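4.2 The basin as a stopping place

When we began the household visits we had rather expected that laundry would fall into tidy stages, as it does in the instruction leaflets that come with washing powder: things are gathered, washed, dried, folded and put away. Most of the people we met in Getthorpe described their own routine in just those terms when we first sat down with them, and they did so quite sincerely. It was only on the second or third visit, when the kettle had been on a few times and the diaries were lying open on the table, that a rather different picture came out, one in which clothes spend a good deal of their week simply waiting somewhere. This section is given over to that waiting, and to the containers in which it is done.

Of the 25 households that kept a diary for us, all had at least one vessel that they used for carrying clothes about, and most had several. The word people used for it varied a great deal. We heard basin, tub, bowl, bucket and, from one older couple, "the boat" – a name which their grown-up children had carried off to their own homes along with the habit. We have kept to basin in what follows, as it was the word most often written down, and we use basket only for woven or slatted things that let the air through. Rebane, in her earlier work on drying rooms, treats the two as one and the same, and for her purposes that was perfectly sensible. For ours the difference turned out to matter, as a basin can hold water and a basket cannot, and people choose between them with this in mind even on days when no water is involved.

The diaries gave us 269 entries in which a basin was mentioned by name. We read through all of them twice, once for where the basin was standing and once for what the writer intended to do next, and we were struck by how often the second question had no answer at all. "Left it by the chair" is a complete entry in one diary. "Still there, will see" is another, from the same hand, written two days later. It would be easy to read such lines as confessions, and a few of our diarists did apologise for them when we met, but we came to think of them in a kinder light. A basin of clothes by a chair is a task that has been brought within reach of a comfortable seat, and a good many people told us, with evident affection, how much they liked to sort or mend with the radio on and their feet up.

It also became clear that a full basin is read at a glance by the people who live with it. Participants could tell us, from the doorway and without touching anything, what sort of load they were looking at and who would be expected to deal with it. Height was one clue: a heap standing above the rim was widely taken to mean that nothing had been folded yet. Colour was another, and here the brightest piece tended to stand for the whole. One father spoke of "the red lot" for a load that held, when he emptied it out for us, a single red jumper and a great many grey socks. We have called this the flag garment, and something of the sort can be seen in Figure 3.

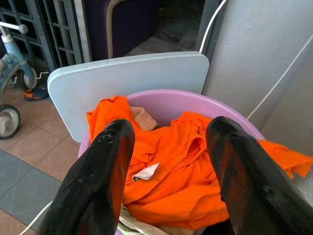

Getthorpe, June 30, 2020

Figure 3. A basin of laundry with a bright orange garment uppermost, hanging over the rim at one side. A small white label shows among the folds.

The orange piece fills most of the basin, and were we to follow the manner of our diarists this would surely be "the orange lot", for all that there is a small piece of beige or peach-toned fabric tucked in at the back and a pale cream cloth showing beneath. Such smaller and paler things are very easily overlooked. In 9 of the households somebody told us, unprompted, of a handkerchief or a child's vest that had travelled round the house at the bottom of a basin for a week or more, going out with one load and coming back with the next.

The spill over the rim deserves a word too. Several participants disliked it and would push a trailing sleeve back in as they talked to us, hardly noticing that they had done so. Others used it on purpose. Rosalie Hubmann, who kept one of the fullest diaries in the study and was generous enough to read a draft of this section, explained that in her house a piece left hanging over the side is a piece that somebody needs soon, and that it is meant to catch the eye of whoever walks past. Her sister, in the next street, hangs things over the side when they are to be washed again. We mention the pair of them because they grew up with the same basins and the same mother, and neither knew of the other's custom until we asked.

Labels came up more often than we had foreseen. Almost a third of those interviewed said that they turned a garment about to find its label before deciding where it should go, and a label that happened to be lying uppermost saved them the trouble. This was chiefly a matter for borrowed or newly bought clothes. With familiar ones the hand simply knew, and people found it quite hard to tell us how.

We should add a note on the basins themselves, which were mostly plastic and mostly chosen for their colour. The Fidovum survey of household goods, from which we borrowed our list of container types, makes no record of colour, and we were sorry for that by November, when we came to compare the two sets of notes. People were fond of their basins. They remembered which shop they came from and which flat they were first used in, and where a household had more than one, the colours often settled what each was for: one for floors, one for clothes, one kept back for somebody who was poorly. Mixing these up was the only matter of laundry over which we heard voices raised, and we return to it in Section 4.3, together with the Vidow interviews, where shared kitchens made the question a good deal more pressing.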